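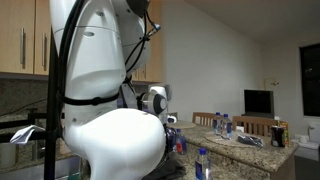
The arm at the kitchen island, with the water bottles out.

"Mind the cables," is the first thing I hear when I come in, and fair enough, there's a thick bundle of them strapped up the back of the thing. It's bigger than I'd pictured! I'd come out to Bonano expecting a hobby arm you could tuck under one elbow, and I end up on a stool with my tea, looking up.

The builder (who asked me to leave names out, the neighbours already have questions) calls the project Skumix. It's been going since October and has eaten 4000 dollars so far, mostly on second-hand parts.

"The gripper was the fun bit," the builder tells me. "The wiring was 3 weekends of swearing."

So why the kitchen? "The garage floor slopes. And I want it to work where the stuff lives. Bottles, cereal, plastic bags. A bag's a nightmare, it never has the same shape."

Bottles are the current homework. The routine is 20 grabs in a row, then a look through the logs, then another go after dinner. I ask how the clear plastic goes and get a long sigh. "The labels help. Peel the label off and the software hasn't got a clue."

The control code began as something shared around at Nusside, the workshop across town, and has been rewritten twice. "I kept the stop button bit. I'd recommend everyone keep the stop button bit."

Next up is a softer set of fingertips, moulded at Nusside if the colour ever arrives. I've been invited back for that, and told to bring my own mug.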